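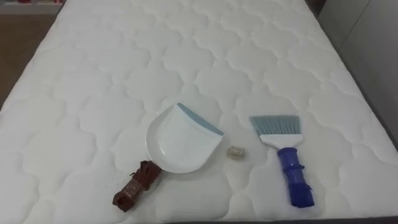
No. 157, page 6

The Crumb Problem

I cleaned furnished apartments for a living before I wrote about people who do, so I have strong feelings about dustpans. Mostly I feel that a dustpan is a two-handed argument with the floor, and that the floor usually wins. There is always that last thin line of dust. You back up an inch, you sweep again, the line backs up with you, and eventually you look over your shoulder and deal with it using your sock.

Orozco, which rents out short-stay apartments in the Dolska building and several others across Plidcombe, would like a robot to have this argument. The company handled 2,916 turnovers last year, a turnover being what happens between one guest's suitcase and the next. Somebody strips the bed, runs the wash, picks up the crumbs, and checks behind the curtain for whatever people leave behind curtains. The somebodies are housekeepers, and since September they've had a new colleague who can't find the light switch.

I was prepared to be either frightened or impressed and wound up mainly waiting. A person picks up a scrap of packaging without knowing she's done it. A robot has to be introduced to the scrap. It has to be introduced to the brush, too, and to the idea that a brush in one hand is more useful if the pan is in the other. I've trained new hires who had trouble with this last point, so I try to be fair.

Rok Matić, who runs operations at Orozco, told me the machine would "take the boring parts." I've heard that sentence at every workplace that ever bought anything. It was said of the key-card system and it was said of the scheduling app, which took the boring part of asking your supervisor for a day off and replaced it with the boring part of asking the app. What I wanted to know was who had decided which parts were boring.

So I asked Zdenka Delić, who has trained most of the housekeepers at Dolska. She thought about it longer than I expected.

"Folding towels is the part where I sit down," she said.

I'd like that printed on a card and handed to anyone who draws a workflow chart. Folding is repetitive and easy to describe, so it goes near the top of every list of jobs to hand over. It also happens to be where a housekeeper's back gets ten minutes off. Take it away and fill the time with another bathtub and you've got a harder job with the same title, and I'd bet lunch at the same pay. The chart will say she was relieved of a task.

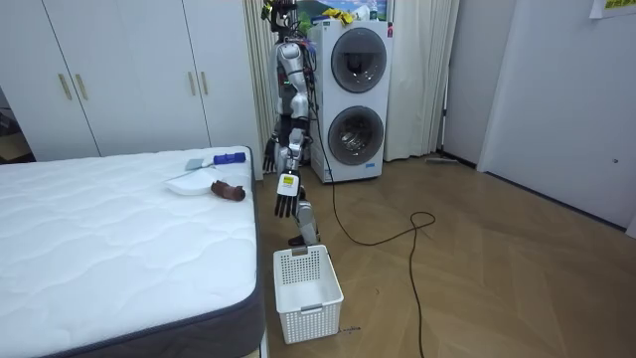

Will the robots put the housekeepers out of work?

Fewer will be hired, I think, well before anybody is let go. A person retires and the opening stays open. Then another does, and the ones who are left are told how well they're adapting.

There are things I'd gladly give away. Mattresses, first. A queen mattress has no handles worth the name and holds grudges. Wet sheets, second. Reaching under beds, third, a job that should be done by something with no knees to ruin and no imagination about what's under there. If Orozco wants to hire a metal person to crawl under a bed frame at 7 in the morning, I'll send flowers.

But notice which jobs the machines get tried on first. They get the small, light, tidy ones that fit on top of a table or a mattress, where everything is in view. I understand why. You start a beginner on something easy. I only point out that the easy things were what made the hard things bearable, and that the lifting is still being done by women in their fifties while the beginner practices.

The engineers I've met in this business are decent company and most of them are surprised by housework. One from the Flitwood office confessed that he'd had no idea how many decisions went into clearing a bed. Is that a receipt or trash? Is the sock the guest's, or the last guest's? Does a candy wrapper count if it's folded into a little boat? Delić answers these all day without breaking stride, and her pay stub still says "unskilled." It strikes me that we needed a great deal of expensive hardware to learn that picking things up is difficult, and that we might now pass the news along to payroll.

My proposal is modest. Let the housekeepers choose. Put the list of tasks on the break room wall, give them a marker, and let them cross off what they'd like to be rid of. Start the robot there, even if it's bad at it, even if it's bad at it for years. And if the thing ever does save an hour, let the hour belong to the people whose hour it was, for at least 3 months, before anyone upstairs finds a use for it.

Matić told me he'd consider it. Delić asked whether she could bring her own marker -- the one in the break room has been dry since spring.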